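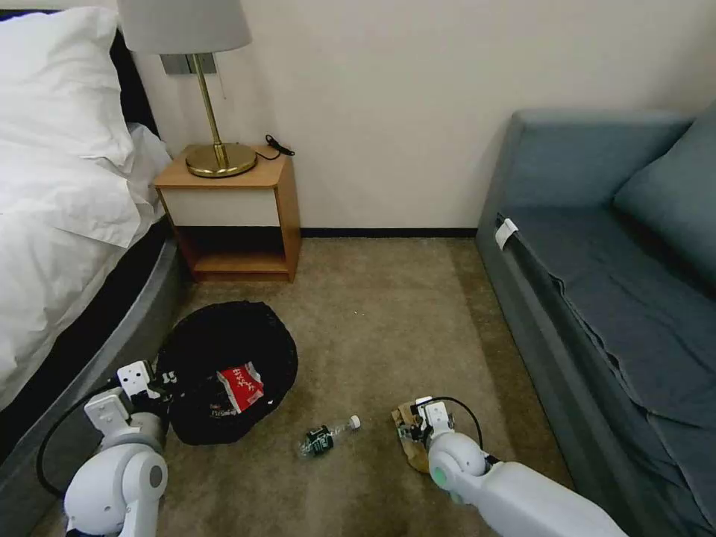 White duvet, little wooden nightstand, lamp.

Okay, a thread about webinars, because I've sat through four of them this month and I have thoughts.

First thing - the waiting room music. Ruleck had us listening to the same pan flute loop for up to 70 seconds at a time, then a voice said "we'll give folks another minute," then more flute. Start on the hour! The people who showed up on time are your people.

Second, the poll. Please stop opening with "where is everyone joining from?" when there are 500 of us. The chat turns into a waterfall of city names and I miss the first real thing the speaker says.

Daithí Hennessy ran the Trerow one and I'd watch it again. He talked for maybe a third of it, put up two slides (a map and a price list) and spent the rest answering questions. He read them out loud, too, so you knew what he was answering.

Compare that with the Tronura session, where questions were "being collected" and then we ran out of time. I typed mine out so carefully. It was about refunds. I still don't know about refunds.

Also, hosts: mute yourself when your guest is talking. I heard a whole sandwich.

Someone asked how I take notes. One sheet of paper, pen, and I only write down stuff I'd repeat to a coworker. Most webinars get me three lines. Daithí's filled the page and went up the side.

Ciarán Hegarty just replied that he plays the recordings at double speed and skips to the questions. Ciarán, that's smart and I'm stealing it for the May batch.

Anyway if you've got a good one coming up, drop the link below. No flutes please.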